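**Scratched, and proud of it**

Let's talk about clear plastic, and what becomes of it.

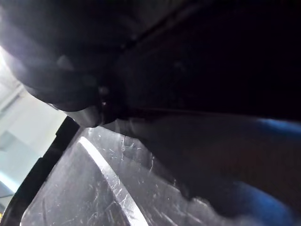
A new plastic lid is a lovely thing for as long as you leave it in the store. You bring it home, you admire how you can see straight through it, and then somebody sets a bunch of keys on top. After that it's a diary. There's the long line from the winter, the little curved scrapes from whatever was dragged off it in a hurry, and a general frost of fine white scuffs that belong to no one and that everyone in the building has contributed to.

I bring this up because the August meeting of the Wutholm Mending Club spent most of its evening on the subject. We had planned to do zippers. Theda Schmieder arrived with a turntable cover under her arm, wrapped in a bath towel like something rescued from a lake, and asked the room whether scratches could be got out of clear plastic. Fourteen people had opinions. The zippers went home as broken as they came.

The toothpaste faction spoke first, as it always does. Toothpaste is a mild abrasive, and on one or two light marks it can do a bit of good if you have a soft cloth, a patient wrist and something to listen to. It will also leave your turntable smelling of mint. Use the plain white kind. The gel does very little except travel.

The next school of thought, led by Hauke Kettler, is plastic polish from the auto parts aisle, the stuff sold for cloudy headlights. Hauke has done an aquarium hood, a cake dome and both visors on a motorcycle helmet he no longer rides with, and he brought the cake dome along as evidence. It was, I will admit, a very clear cake dome. It would have been more persuasive with a cake in it.

If you want to try it at home, this is what we more or less agreed on by nine o'clock:

- Wash the thing first, with dish soap and lukewarm water. A good share of what you think is scratches may be grit, and if you polish grit you will get scratches.
- Dry it with a soft cloth. Paper towels are made of wood and behave like it.
- Run a fingernail across the worst mark. If the nail catches, polish alone isn't going to do it, and you are looking at wet sanding with very fine paper, then finer, then finer still.
- Try a corner before you do the middle. Some clear plastics have a coating and will go cloudy in a way you can't take back.
- Keep glass cleaner with ammonia in it away from acrylic. Theda's cover met some in 1990-something and has a corner to show for it.

There was a minority view, and it was mine. A lid that is scratched all over has reached a kind of peace. One scratch on a clean sheet is a tragedy you see every time you walk past, but a few dozen blend into weather. Polish a small patch in the center and you have simply made a window onto how bad the rest is, and now you own an afternoon's work you didn't own before. I was told this was a philosophy of laziness. I said yes.

Theda polished half of hers at the table, as a trial. She has asked us to vote on the other half next time, so come with a view and, if you can spare one, a clean old T-shirt. The club's tin of polish is down to a smear and we have $49 in the kitty, part of which is promised to zippers. Doors are open from seven, the side entrance sticks, and the coffee is the same as ever.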